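Notes, lunch talk, Dilberg library. 50 min incl. questions, don't run over again

**Open**
- ask: who has a junk drawer. hands up. who knows whats at the bottom. hands down
- talk is about putting stuff away so you find it again. Not minimalism. Keep your stuff
- mention Clasitz survey? we asked 86 households in July, 71 had bought something they already owned. Pause here

**Why we lose things**
- one big container = one big pile. always
- lids. people hate lids. you put it on top of the lid "for now"
- labels too clever. "Misc cables" is not a label
- storing by where it fits, instead of where you use it
- tape story (three rolls, all in the garage, present needs wrapping in ten minutes). keep it SHORT

**The 2 rules**
1. Used together, lives together. Scissors w/ tape, batteries w/ flashlight
2. One layer deep. If you have to lift something to see something, its lost

- rule 2 gets pushback every time. "I don't have the space." Answer: you don't need it for everything, just the things you reach for weekly. Deep boxes fine for the attic
- Cerirham kitchen: moved spices from a basket to a shallow drawer, same amount of stuff, owner stopped buying cumin

**Trays** (slow down, people write this part down)
- shallow, open top, a color you can spot
- small things same size go in the same tray, dont mix
- leave a gap so theres room for a hand

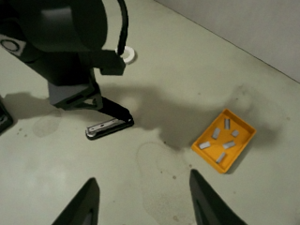 *Notes by the Clasitz Home Workshop, February 17, 2025*

- orange tray, six little blocks, one layer. Rule 2 done
- then straight on to homework, no questions yet

**Homework**
- one drawer. ONE. Empty it, sort by use, put back only what gets used there
- rest goes in a bag by the door, decide tommorow

**Close**
- thank Ó Gríofa Hardware for the sample trays, back table, take one each
- questions
- get the clicker back before leaving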